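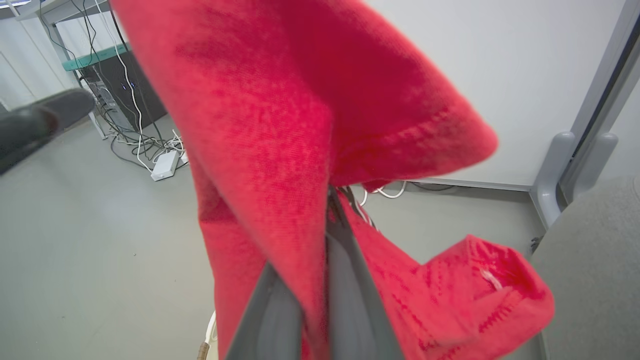

Harriet Doucet

Fornomia Opens Its Mending Room to Neighbors and Welcomes Sorensen Fabrics as a Partner

08/04/2025 - Fornomia, the neighborhood sewing and alterations shop on Plodusska Street, is delighted to announce that its back workroom will open to the public as a free mending room starting in September. Anyone with a loose hem, a missing button or a favorite shirt that has given way at the elbow is warmly invited to come in, sit down at one of the big tables and learn how to put it right.

The idea has been on our minds for a long while. Customers have been bringing us their clothes for years, and so many of them linger at the counter and ask how a thing is done (how do you get a hem to lie flat? what do you do when a seam puckers?) that it seemed a shame to keep sending them home with only a receipt. Last winter we tried a few quiet evenings with the machines threaded and the kettle on, and people came in through the snow with bags of clothes and stayed until we had to turn the lights off. By the end of the season 337 pieces had gone home mended, from school uniforms to a christening gown and more work pants than any of us expected!

Sorensen Fabrics, our good neighbor across the street, has kindly agreed to supply thread, needles and remnants for patching through the first year. Ristito Bakery will be sending over rolls and coffee cake on opening night, and we can promise from long experience that it's worth coming for the coffee cake alone.

"My grandmother taught me to turn a hem at her kitchen table, and she made me pick it out and do it over until the stitches ran even," said Harriet Doucet, owner of Fornomia. "I was so cross with her at the time. I still have that skirt, and I'd love for other people to have something like it in their closets, a thing they fixed themselves and are a little bit proud of."

The mending room will seat 42 people and will be open two evenings a week, with three experienced sewers on hand to help. There is no charge and no need to sign up ahead of time. Machines, irons and scissors are provided, though you are welcome to bring your own if you're fond of them. Please wash clothes before bringing them in, and bring any spare buttons you've been saving in a drawer. Children are welcome with a grown-up.

Heavier jobs, such as coat linings and zippers in winter jackets, can still be left at the front counter at our usual prices.

For opening hours or to ask about donating a sewing machine in working order, please stop by the shop and ask for Harriet.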